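Rules we settled on at Plikow for robots handling glassware. Short thread.

1/ Write the fill limit into the program, in ml. Ours is well under half the beaker.

2/ Glass rods count as obstacles. If one is standing in the beaker, the arm comes in from the other side — no exceptions.
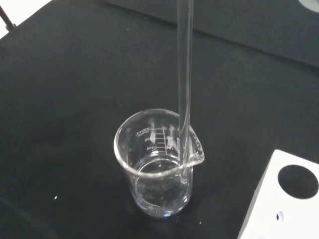 200 ml beaker, stirring rod in.

3/ Any change to the approach path gets signed off by a second person. For us that's Ah-rin Kwak.

4/ Log every stop, even the short ones. We have 821 so far.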